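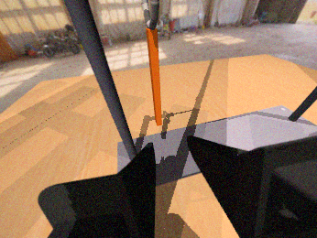
7.4 Fault F-26: Gripper closes before alignment

Fault F-26 is raised when the Unent controller receives a close command while the lateral error between tool and part is still above the limit. In simulation the fault can be checked from the wrist view before any hardware is powered. The orange bar should stand beyond the space between the fingertips, as it does at the approach pose, with the grey plate lying across the table. Strong window light and long shadows over the plate are part of the Skorkham test world and must stay enabled for this check.

CAUTION: Do not clear F-26 from the pendant while the hardware arm is enabled. The queued close command is kept and will run at once.

To clear the fault:

1. Press Hold. Wait for the status line to read IDLE.
2. Disable the hardware arm and remove the enable key.
3. Open the Faults page and note the lateral error.
4. Select Flush Queue. The pending command count must drop to 0.
5. Set approach speed to 18 mm/s and close delay to 300 ms.
6. Reload the scene and run the approach in simulation.
7. If F-26 does not return, refit the key and repeat at the same speed.

NOTE: A delay shorter than 300 ms brings the fault back on controllers with the September firmware — update these first.

NOTE: Shadows can be read as part edges by the vision module. If the lateral error jumps between runs with the scene unchanged, recalibrate as in 5.2 before changing any limits.

If the fault returns after two attempts, leave the arm disabled and send the log to Zsolt Bognár, Controls.

Section revised January 3, 2024 (K. Fodor)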